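A morning behind the scenes at the Mullton basketball arena

I've been going to games at Mullton for years, always up in the cheap seats, so when the club put on an open morning in November I had my name down within minutes. 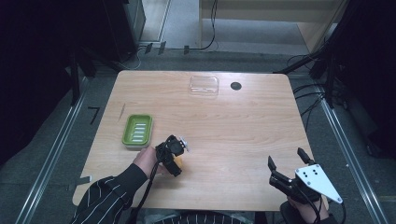

Getting in

Doors were at 9.30 and we went round in groups of 21, which felt like a lot in the corridors. Our guide was Vichien Jaidee, who used to play guard here and now looks after the youth sides. Lovely bloke, talks very fast, walks even faster.

The hall went up in 1841 as a corn exchange (I had no idea!) and you can still see the old iron columns by the ticket office. It holds 4000 on a game night. With the lights half up and only us lot in there it seemed tiny, and every squeak of a trainer came back at you off the roof.

The locker rooms

The home one is smarter than I expected - proper padded seats, a big screen for going over plays, and a whiteboard somebody had wiped clean before we arrived. Spoilsports. The visitors get four showers between the whole squad and a heater that rattles. Vichien swore that wasn't deliberate, and then grinned.

On the court

This was the bit I'd come for. We each got a few free throws at the Duan Street end, where I've watched so many go in and out over the years. I missed all of mine. A girl from Sastitard, who can't have been older than ten, hit three on the trot and got a huge cheer.

Food and getting home

Tea and a bacon roll from the Pluma café on the corner, a bit pricey but good. The car park was full by ten, so take the bus if you go. They're doing another one in the spring and I've already asked for the afternoon slot, as Vichien says the first team trains then.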